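Help Wanted: Home Share Coordinator, Dusthorpe

Posted 13/03/2024

Rarnum House Sharing is looking for a kind, organized, patient person to join our little office in Dusthorpe as our second Home Share Coordinator. It is a part-time job to start, three days a week, with a good chance of growing into more hours once the fall rush is on us. If you like people, like kitchens, and don't mind a phone that rings during lunch, please read on. We know this is a long posting. We'd sooner tell you too much than have you find things out in your second week.

Who we are

We match older homeowners who have a spare room with people who need an affordable place to live and are glad to lend a hand around the house. The homeowner gets some company, some help with groceries or snow or the trash cans, and a bit of rent. The home sharer gets a decent room at a price that leaves something over at the end of the month. Marion Pringle started the whole thing at her own dining table, after her neighbor's grandson couldn't find a room anywhere near the community college, and she still reads every application that comes in (and writes in the margins, as you will see).

Right now we look after 133 households, in town and out along the Parkus road. Angus Leckie has been our only full-time coordinator through most of that growth, and he has been very good about it, but he would like to take a vacation this year and we would like him to have one.

What the days are like

Mornings are mostly phone and email. You'll hear from people who are curious, from people who are nervous, and from grown children who want to know exactly who is going to be living with their mother. All of them deserve an unhurried answer. In the afternoons you'll usually be out on a home visit, or sitting in while two people meet for the first time over coffee. A first meeting can take twenty minutes or it can take until suppertime, and we leave room in the calendar for both.

On a home visit you'll look at the bedroom, the bathroom, the smoke alarms, the stairs and the locks, and then you'll sit down and talk about everyday habits. Who gets up early? Is the TV on all day? May a guest stay over? Where does the second person keep their food? This last one sounds small, but food is behind more of our phone calls than money is, and a frank talk about the kitchen at the start saves a lot of grief in November when everybody is indoors.

You will also write up the sharing agreement, which runs to a few pages and which both people sign, and you'll check in by phone after the first week, the first month, and then every season. Some matches don't work out. When that happens you'll help both sides part on good terms, and you'll help the home sharer look for the next place.

A word about kitchens

Because so much comes down to the kitchen, we give new matches a short handout written by Dagný Thoroddsen, who keeps our training materials in order and has shared houses herself in two countries. It covers splitting the refrigerator by shelf, labeling leftovers, who buys the dish soap, and the very useful idea of a common basket. Anything in the basket, whether it's fruit or crackers or the last of the muffins, is for anyone in the house, no asking needed. Apples do well in it because they keep. It gives people one thing they can offer each other from day one, and we have seen plenty of long friendships get going over a piece of fruit.

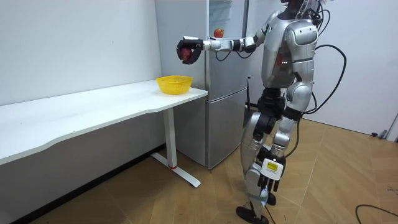 What we're looking for

You should be comfortable walking into a stranger's home and putting them at ease, and able to write a clear note afterward that somebody else could pick up and use. You need a driver's license and a car you trust on country roads. We ask for at least two years of work with the public in some form. It could be a clinic front desk, a school office, a library, a diner, a hair salon — we truly don't mind which, so long as you came away still liking people.

Some experience with older adults would be a real help, and so would a second language. You don't need a degree. You don't need to know anything about housing law before you come, as we'll teach you the parts that matter to us and give you a number to call for the rest.

We do run a background check on everyone in the office, the same one our homeowners and home sharers go through, and we pay for it.

What we offer

Steady hours, paid mileage, paid sick days from the start, and two weeks of paid vacation in your first year. You'll get 60 hours of paid training, most of it spent riding along with Angus before you do any visits alone. The office is on the ground floor with parking out back. There is a small kitchen, and yes, we have a common basket too. We close between Christmas and New Year's.

We also set aside $300 a year for each staff member to spend on a class of their choosing. It doesn't have to be about work. Ívar Egilsson, who does our bookkeeping, spent his on bread baking, and the rest of us have been very happy with that decision.

Also wanted: households for our spring tryout

While we have your attention, we are looking for a few homeowners to try out our new two-week trial stay, which we're calling Lý. The home sharer moves in with a suitcase only, pays half rent, and at the end of the two weeks both people tell us privately whether they'd like to go on. You'd need a furnished spare room with a door that closes, and you'd need to be willing to fill in a short diary every few days. If this sounds like you, or like your aunt, call the office and ask for Innes Nisbet. Innes will happily talk you through it, and there is no charge for taking part.

How to apply for the coordinator job

Send us a resume and a letter of one page or so. In the letter, please tell us about a time you lived with somebody, family or otherwise, and what made it easy or hard. We read these letters closely and they help us more than the resume does. Give us two people we may call who have worked with you.

You can mail your application, email it, or drop it through the slot in our front door if we're out on visits. If you'd like to come by first and see the place, please do — mornings are best. Everyone who applies will hear back from us either way. We'll keep reading applications until we find the right person, so don't talk yourself out of it just because the posting has been up a while.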